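Section 3: Showing the arm a kitchen task by remote control

This section takes you through your first demonstration in the Zundilico practice kitchen, from picking up the pan to saving the finished run.

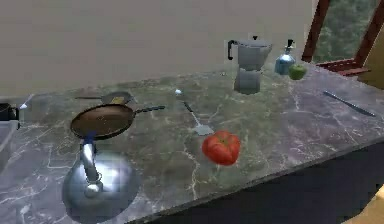 Before you begin

Make yourself comfortable first. You will be holding the hand controller for a good while, and a chair that lets your elbow rest on something makes a surprising difference to how smooth your movements look afterwards. If you have not yet paired the controller, go back to Section 2 and do that now — the practice kitchen will open without it, but the arm will simply stand there and wait for you.

The task used throughout this section is called "Pan to clear space". The idea is to bring the frying pan over to the open stretch of marble between the tomato and the knife, and set it down gently. It is a modest little job, and we chose it on purpose. It has one lift, one journey and one landing, and if you can show those three things cleanly you can show the arm most of what comes later in the guide.

Starting the demonstration

1. Open the Vanags panel and choose Practice Kitchen from the list. Give it a moment to load fully. The window and the greenery outside are the last things to sharpen, so when they look settled you are ready.

2. Press Reset once. The objects go back to their starting places, and the run counter at the top of the panel moves on by one.

3. Hold the controller level in front of you and squeeze the side grip. From now on the arm follows your hand. Move an inch or two in each direction to get the feel of it, and let go of the grip whenever you want to rest. The arm stays where you left it.

4. Press Record. You will hear two short tones, and after the second one everything you do is kept.

Note: There is no need to hurry after the second tone. Any stillness at the start of a run is trimmed when you save it, so take a breath and have a look over the worktop before you move.

Lifting and carrying the pan

5. Take hold of the frying pan and raise it slightly clear of the marble. A small lift is plenty. People who are new to this tend to swing the pan up high, as they might at home, and the arm will then learn to do the same every time.

6. Plan your route before you travel. The spatula and the tomato both lie between the pan and the clear space, so you will need to go over them or pass in front of them. Either is perfectly good. What matters is that you choose one and keep to it for the whole set of runs.

7. Carry the pan across at a steady pace, keeping it as flat as you can. If the speed bar on the panel turns orange, you are going faster than the arm can follow, and it will lag behind your hand. Slow down until the bar is green again and let the arm catch up.

Caution: Do not release the side grip and squeeze it again while the pan is directly above another object. The arm lines itself up afresh with your hand each time you squeeze, and the pan may dip as it does so.

Setting it down

8. Stop over the clear space and wait until the arm is still. Then lower the pan slowly until the contact light comes on.

9. Open the hold with the trigger, draw the arm back a little way and pause. Algirdas Kazlauskienė, who wrote the first version of this guide at our Himham office, always counted to three under the breath at this point, and we still recommend it. The pause gives the recording a clear ending.

10. Press Record again to stop, then choose Keep or Discard.

When should you discard a run? If you knocked the tomato, caught the knife or put the pan down twice, discard it and press Reset. A small wobble on the way across is fine, and we would rather you kept it. The arm learns well from ordinary hands, and a set of runs with a few corrections in it often serves better than one where you have been straining to be perfect.

11. Repeat from step 2 until you have 11 runs marked Keep. Most people find the first couple awkward and the rest quite pleasant.

Note: The practice kitchen stores up to 2000 runs for each user name. Older runs can be moved to the Prolwood archive from the Storage tab, where they stay available for playback.

If the arm does not follow your hand

Check that the side grip is fully squeezed, as a half squeeze is the usual culprit. If the arm moves but goes the wrong way, you have probably turned round in your chair — face the screen, press Centre on the controller, and try again. Should the arm stop at full stretch and refuse to go further, bring your hand back towards you until the grey outline on the panel disappears.

Section 4 explains how to play back your saved runs and trim them by hand.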